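Raising and clearing a compact fridge

Applies to small single-door units standing directly on the floor. Raising the cabinet makes the lower bin easier to reach and leaves a gap for sweeping underneath.

Preparation

Switch off at the wall and pull out the plug. Take out all food and any loose shelves. Keep the cabinet upright while moving it. If it has to be tilted, leave it standing for 3 hours before switching on again.

Building the support

1. Mark the position of the feet on the floor.
2. Lay the blocks flat, largest face down. On a soft or uneven floor, put a flat board underneath.
3. Check the top faces with a spirit level, front to back and side to side. A difference of 2 mm can be taken out with the adjustable foot, if fitted.
4. Lift the cabinet on with a second person. Do not lift by the door or the shelves.
5. Push gently at each top corner. If the cabinet rocks, take it down and reset the blocks.

Open the door fully and confirm that it swings clear of the support and of anything standing beside it. The hinge side carries extra load with the door open, so that corner must sit squarely on its block.
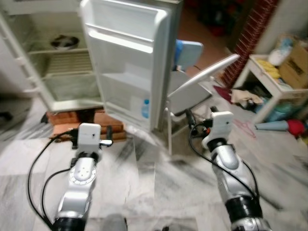
Eilif Brekke: Worth repeating the rocking test with full bottles in the door. Mine was steady when bare and tipped forward slightly once the lower door shelf was loaded. I moved the front blocks out by 13 mm and it has been fine.

Agreed, and step 5 should be done both ways.

Clearing and wiping down

Work from the top shelf to the lower bin, then the door. Use warm water with a little bicarbonate of soda and a soft cloth. Ledges and ribbed panels hold crumbs – a dry brush gets these out before wiping. Keep water away from any vent slots. Dry the door seal last, including the fold on the hinge side.

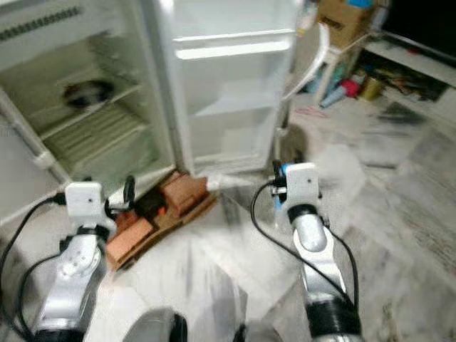
Raised cabinet with the door open.

Leave the door ajar until the liner is dry, then close it, plug in and set the dial to the middle position. Check the level again after a week.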